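Join the Omness home trial: call for participants

Omness is seeking households to take part in a home trial of its hand-held gripper kit. The trial supports the development of a folding service that Omness intends to offer to aged care residences and private customers. Applications are invited from adults who do their own laundry and are willing to carry out ordinary household tasks with the kit.

What participants will do

Each participant will receive a kit on loan, consisting of two hand-held grippers with cameras, cables and a printed guide. Participants will use the grippers in place of their bare hands to handle clothing and linen in their own homes. The recordings will be used to train the Skernulport folding system. No technical background is required.

Trousers are the first garment on the task list. They may be handled on a bed, a table or any other flat surface, and the surface does not need to be plain in colour. Shirts, towels and pillowcases follow in later sessions.

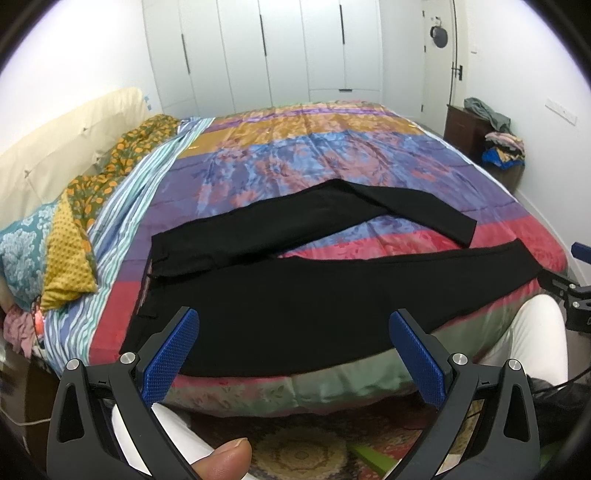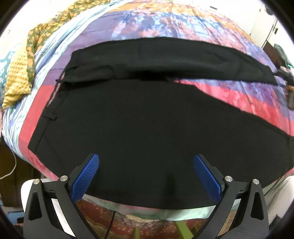
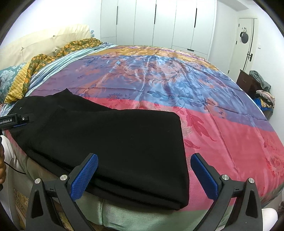 Black trousers laid out on a bed in the first two views, and a folded black cloth in the third.

Time and payment

The trial consists of 19 sessions, to be completed at times that suit the participant. Participants who complete all sessions will receive a payment of $443. Those who withdraw early will be paid for each session completed. A refundable deposit is not required, and return postage is covered by Omness.

Who may apply

Applicants must:
- be 18 years of age or older
- have the use of both hands and be able to stand or kneel for short periods
- have a home internet connection suitable for uploading video
- obtain the agreement of every other adult living in the home

Up to 300 households will be accepted. Preference will be given to applicants whose homes differ in layout, furnishings and lighting from those already enrolled. Employees of Omness and their immediate families are not eligible.

Privacy

Recordings may show the interior of the home. Participants should put away letters, identity documents and family photographs before each session. A participant may ask for any recording to be deleted by writing to the trial office, and the request will be honoured without loss of payment.

How to apply

Please send a short letter stating your suburb, the type of dwelling and the rooms you expect to use to Anikó Sipos, Trial Coordinator, Omness, Pludcombe office. Applications close on 2026-10-18. Questions about the equipment may be directed to Wojciech Cieślak at the same office. Successful applicants will be notified in writing and asked to sign a consent form before a kit is sent.

This website uses cookies to improve your visit. By continuing to browse, you agree to our use of cookies. Accept | Manage settings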